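*October 27, 2024*

I have been meaning to write up the Julter cloths since the summer, and I kept putting it off because it felt a little silly to have this much to say about a bundle of rags. But three different people have asked me about them after seeing them hung over my oven door, and the last one got such a long answer that I thought I might as well type it out. So pour yourself something and settle in!

## What I bought

The set is the Julter Everyday Bundle, which is 12 cloths in two weaves. Eight of them are a flat, waffled weave about the size of a dinner napkin, and the other four are bigger and smoother, and those are sold for glass and shiny things. They come rolled up in a paper sleeve with a washing card tucked inside. I paid $30 at Pradar, the housewares place out by the garden center, back in May. They have them online too, but I like to feel a cloth before I bring it home (my mother did the same, she would stand in the linen aisle for half an hour rubbing corners between her fingers and I would want to sink through the floor).

Before this I was using up a stack of old T-shirts and a pack of Wijesinghe cloths that were a present. I'll come back to those, because they deserve a fair word.

## First impressions

I will say that I didn't love them right out of the sleeve. They were stiff, and they pushed water around more than they picked it up. The card does tell you to wash them before first use and I did not read the card. Once they had been through the machine two times they were a different thing altogether, soft in the hand and very thirsty. So please learn from me and wash them first, on warm, with nothing else in the load.

The colors are quiet. Mine are a mix of oatmeal and a faded green, and the smooth ones are all a pale gray. I'd have liked a bit more difference between the two weaves, because when they are folded in the drawer I still pull out the wrong one half the time. My fix was to put a stitch of red thread in the corner of each smooth one, which took me one evening in front of the television and has saved me a good deal of muttering.

## In the kitchen

The waffled cloths live in the kitchen, and this is where they have earned their keep. We have hard water and a counter that shows everything. One pass with a damp waffle cloth takes up coffee rings, flour, the sticky ghost of a jam jar, all of it, and it rinses out under the faucet without holding on to crumbs the way a terry cloth does. I was surprised by how well they handled grease. I fry more than I should, and the strip of wall behind the stove gets a fine film on it that I used to go after with a spray. Now it's hot water, a drop of dish soap and one of these, and I haven't bought a new bottle of spray in months.

They do stain. Turmeric got one in June and tomato got another, and no amount of sun or soda has brought them back. It doesn't bother me, they're rags, but if you are the sort of person who likes a matching set on display you may want to keep a couple back for show.

## On smooth and shiny things

This is the part people ask about. I am fussy about water spots. I will walk past dust for a week with a clear conscience, but a dried drop on something smooth gets under my skin, and it's always the places you only notice when you bend down. You wipe the top, you feel very pleased with yourself, then you drop a teaspoon and look up and there they all are.

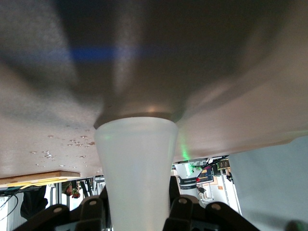

*Looking up from right underneath, with little beads of water near the edge.*

The smooth Julter cloths are very good at this job, provided they are dry. That is the whole trick with them. If you let one get damp it starts to drag, and then it leaves a faint smear that you have to go back and chase. So I keep one over the oven door and one on the hook by the bathroom mirror, and when one gets wet I swap it for another. On mirrors and window glass I get no streaks at all, and no lint, which I could never say about the T-shirts. On anything with a curve to it the larger size is a help, because you can cup the cloth in your palm and let the corners hang down and follow along behind.

Where they fall down a bit is in tight spots. The hem on the smooth ones is thick, a rolled edge with double stitching, and it will not go into a narrow seam or around the base of a faucet. I end up using a fingertip through the middle of the cloth, which works, or an old cotton swab, which works better. A thinner hem would fix it. I did write to the company to say so and got a friendly reply that told me nothing whatsoever.

## How they compare

Now, the Wijesinghe cloths. They are thinner, they dry faster, and they cost less. If I were stocking a vacation rental or a college kid's apartment, those are the ones I would buy, and I wouldn't feel I was cheating anybody. For dusting I might even like them more, because they're light and they fold down small. But they went limp on me after one season and a few of them have started to fray along the short side. The Julter ones have gone through the wash more times than I'd care to admit and the stitching is as tight as the day I unrolled them.

I also borrowed a Pririco cloth from my sister, the fancy one with the suede sort of feel. It was lovely on my reading glasses. It was useless on a countertop, and it sulks if you put it in the dryer, and for what they charge I would want it to do the windows by itself.

## Washing and wear

The card says the cloths are good for 200 washes, and I can't speak to that since I'm nowhere near it and I'm certainly not keeping a tally on the laundry room wall. What I can tell you is what works for me. Warm water, plain detergent, no fabric softener ever. I forgot the softener rule once in August, when I was doing a big load for houseguests, and the smooth cloths were repelling water like a duck for the next three washes. They came back, but it gave me a scare.

I hang them when the weather allows and use the low setting on the dryer when it doesn't. The waffled ones shrank a little the first time and have stayed put since. They also grab every bit of dog hair in the machine if you mix them in with blankets, so keep them apart if you have an animal that sheds like mine does.

Pradar will take them back within 90 days, washed or not, with a receipt. I didn't need to, though I did hang on to the receipt in the flour tin the whole time, just in case.

## What I'd change

A thinner hem on the smooth cloths, as I said. A bolder color so you can tell the two kinds apart in the drawer. And I would happily trade two of the waffled ones for one more smooth one, because four is not quite enough when a couple are in the hamper and company is coming. You can't buy the smooth ones separately yet, or at least my store doesn't carry them that way.

## Would I buy them again?

Yes, and I already have. I picked up a second bundle last week to split with my sister, who is getting the oatmeal ones whether she likes the color or not. I'd give them four and a half stars out of five, with the missing half for that hem. If you try them, wash them twice, skip the softener, and let me know how you get on with turmeric.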